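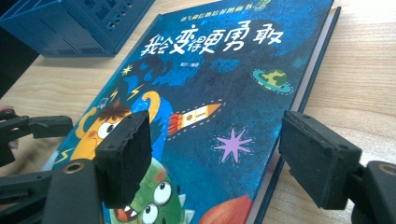 Black foam pads on a hardcover picture book, workshop table, July 2024

I have a gripper! A pair of fingers on a handle, with a trigger I can squeeze, and I've been wandering around the Prothero Street workshop picking things up with it like a kid with a new set of salad tongs. The project has been called Flerkolance in my notebook since March, for no good reason except that the page needed a heading, and the name has stuck.

Quick recap if you haven't read the earlier posts. I want a two-finger gripper that I can use by hand first and bolt onto an arm later, with the same fingers and the same pads both times. If it can't pick something up with me steering, it certainly won't manage with my code steering, so I'm getting the mechanical part right before I write any more software. I did it the other way around last time and ended up with some lovely motion planning for a claw that dropped everything.

The fingers are on their fourth version now. The first three were solid blocks of black plastic, which took forever to print and were so heavy at the tips that the whole thing drooped. The current body is mostly angled struts, and it's so much nicer to hold. I can do a full session with it and my wrist is fine. I also switched to brass threaded inserts in the big holes on the body. Before that I was driving screws straight into plastic, and after a few rebuilds the threads were mush. If you've never melted in an insert with a soldering iron, do it on a scrap piece first. I put my first one in crooked and then made it worse by trying to fix it. Go slow, let the heat do the work, and press it flush with something flat at the end while the plastic is still soft.

Then the pads, which is where most of the last few weeks went. I started with bare plastic tips (hopeless on anything shiny), then rubber strip from an old bike tube, which gripped so well that it wouldn't let go neatly. A small box would come along for the ride when I opened the fingers and then fall over. The ones on there now are thick black foam with a texture to it, from an offcut bag I bought from Matetti. I cut them with a kitchen knife, and you can tell, the top edge on one of them looks chewed. I keep meaning to redo it with a fresh blade. It works fine, though, so it will probably stay chewed until something falls off.

Foam is just a really forgiving material for this. It squashes before anything slips, so there's a bit of travel between "touching" and "crushing", and you can feel it in the trigger. On flat things it spreads the pressure out. On round things it wraps a little. I went in expecting to need some clever curved fingertip and I'm very happy to have been wrong.

Books turned out to be my favorite test, mostly because they're awkward. A mug is easy. A hardcover is wide and smooth and heavier than it looks, the cover wants to slide over the pages, and if you grab it off center the free corner swings down. The one I've used the most is a Chinese picture book, 我会变得更勇敢, "I will become braver", with a rocket on the front and a green monster with huge googly eyes. It's a great title to have in front of you when you're about to lift something with a part you glued an hour ago.

What I do is lay the book down at an angle on the table, close the fingers from both sides, lift, hold, and put it back. Then I turn it and go again. I did 94 lifts with the current pads and dropped it 9 times. With the rubber strip I gave up at 17 because I was spending all my time peeling it off. Most of the drops came when I had the pads too close to the bottom of the cover, so the book tipped forward on them. Once I got into the habit of lining up with the middle, it went much better, and I wrote "find the middle!!" in the notebook for whoever programs the arm (me).

There was one surprise. Approach angle matters far more than squeeze. I'd been ready to swap in a stiffer spring, and I even had one in my cart, but coming in with both pads square to the edges fixed nearly everything I was going to blame on the spring. If one pad lands first, it pushes the book sideways across the table and the other side ends up catching a corner. So the next version of the fingers gets a small pivot behind each pad, a few degrees of wobble, so the foam can settle flat without me having to aim perfectly.

A couple of things I'd change if you're thinking of building along. The screw holes on the outside of the fingers are too small. I picked tiny screws to save weight and have regretted it at every single pad change, especially with the workshop lights behind me. Go a size up. And leave yourself room to get a finger behind the pad when you want to pull it off, because I didn't, and the double-sided tape fights back.

The trigger linkage could use some love too. It has a bit of slop at the start of the pull, maybe from the holes wearing, maybe from me printing them loose in the first place. I have some bushings on the way and I'll see which it is.

As for the arm, it's still in pieces on my shelf at home. The trigger has a little counter on it that I never reset, and it says 3,099 squeezes, which includes a lot of absent-minded clacking while I was on the phone. I'd like to see how the plastic holds up past that before I hang a motor on it. I'm taking the whole thing to the open day in Juvham if the pivots are done by then, with a crate of stuff for people to try to pick up. Bring something weird! I haven't tried a pineapple yet.

Pivot drawings are next, and I'll post the files once I've fixed the screw holes.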